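Come and road-test our motorhome routes this spring

Do you love waking up somewhere new? Namgate is looking for 6 couples, families or pairs of friends to try out the routes in our next touring guide, and we'd be delighted to hear from you -- whether you've been on the road for years or only picked up the keys last summer.

The guide follows the coast from Ostberg down to Cordero, with a long and rather lovely wander inland through the Fimora valley. We've plotted 54 overnight stops along the way, from farm pitches to harbour car parks, and now we need people to drive the roads, stay the night and tell us what they find. 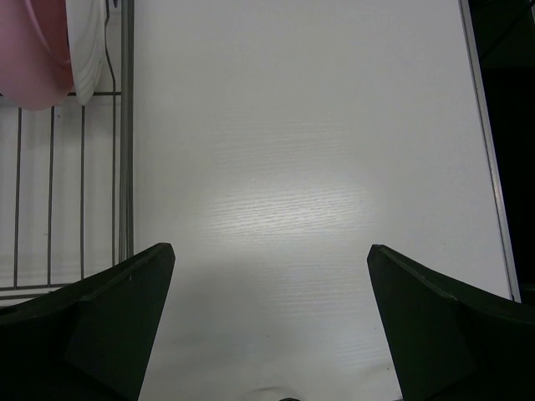 Each pair or family takes one stretch and spends three weeks on it, setting off in March. You choose your own pace. Most stretches have short driving days, so there should be plenty of time for walking, markets, museums and sitting outside with a pot of tea.

We'd like you to keep a daily diary: how easy the turning was, whether the water tap was working, what the road noise was like at 6 in the morning, where you had a good lunch. A few lines a day is fine, and grumbles are as welcome as praise! 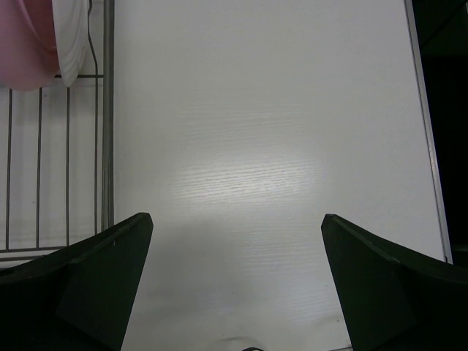 You'll need your own motorhome or campervan, insured for touring, and a driver who's happy on narrow lanes (the Fimora road has some tight bends). Children and dogs are welcome on every stretch except the island crossing at Cordero, where the small ferry doesn't take pets. 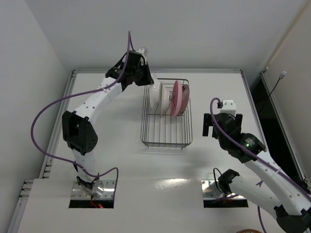 We pay for fuel, pitches and ferry tickets up to an agreed limit, and your names go in the printed guide if you'd like them there. Our last guide has found its way into more than 2,000 glove boxes, and the testers' notes are the bit readers write to us about most.

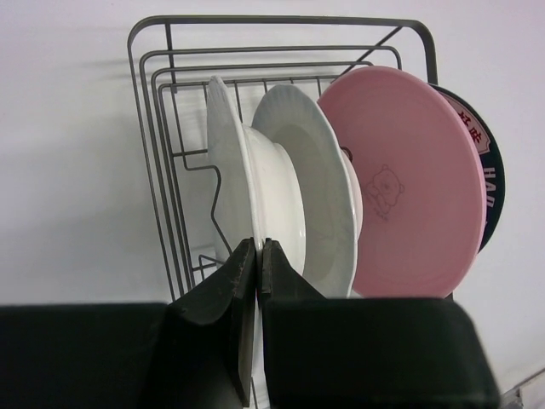
To apply, send us a page about a trip you've enjoyed, the length and height of your vehicle, and which part of the route tempts you. Please mention any weeks in March you can't travel. Applications close at noon on the last day of January, and we'll reply to everyone by the middle of February.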